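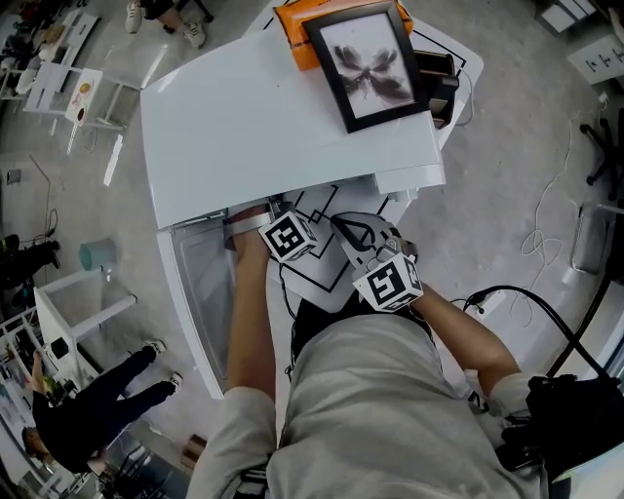 I bought a secondhand white cabinet for our shared workroom, the kind where the top lifts up and you reach in underneath, and I'm having a hard time living with it. The lid has turned into a shelf! There's a black picture frame up there, an orange package behind it and some dark stuff off to the right, so every time I want in, the whole lot tilts with the lid. I also need both hands inside and would love it to stay up by itself. Any ideas, please?
Asnakech Workneh

Search Pultunia Help Type your words Go

Hello Asnakech, I had the same trouble with my mother's old blanket chest, so you have my sympathy. What you want is a pair of lid stays, one on each side. Weigh the lid first (bathroom scales are fine) and buy stays rated for that, with the frame taken off. Check what your sides are made of too, as one looks like clear plastic to me, and I wouldn't put screws into that without asking somebody. And do hang that moth or butterfly picture on the wall, it deserves better!
Irfan Sumampouw

just stop putting things on it. worked for me
Henok Berhe

I'd coil up that white cable on the floor while you're at it, dear. I tripped over one just like it in July and was sore for 2 weeks.
Fasil Adugna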